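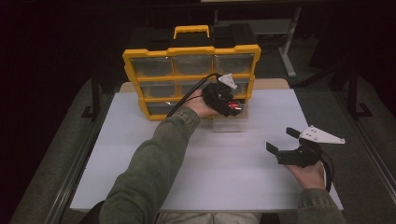 Hand-held grippers at a small-parts organizer, Gimdale workshop.

Equipment plan for the coming year: hand-held grippers and bench supplies

The Gimdale automation group has submitted its equipment request for the coming year, and the department has approved the first part of it. Purchasing will begin in August.

The largest item is two additional pairs of hand-held grippers from Alodano. The present pairs are booked through most of the working day, and small-parts tasks such as opening drawers and sorting fasteners have had to share bench time with the packing work. Each new pair will be ordered with spare finger pads and a second set of cables. Cables were left out of last year's request and had to be charged to general supplies.

A further $400 has been set aside for bench materials: parts organizers, clear bins, marker plates and replacement table boards. Staff who need a particular size of organizer should send the outside dimensions and the drawer count with their request. Organizers of differing makes are welcome, as the group wishes to record the same tasks on more than one drawer style.

The proposal to purchase a second robot arm from Lengyel has been deferred. Radomír Kadlec, who prepared the request, has asked that the quotation be renewed once floor space at the Grandomham building is confirmed. The supplier's current delivery time is 60 days from the date of order, and power and network outlets must be in place before the arm can be accepted.

Requests for bench materials should be sent to the equipment office by the end of the month. Please include the project code and the name of the person who will receive the delivery.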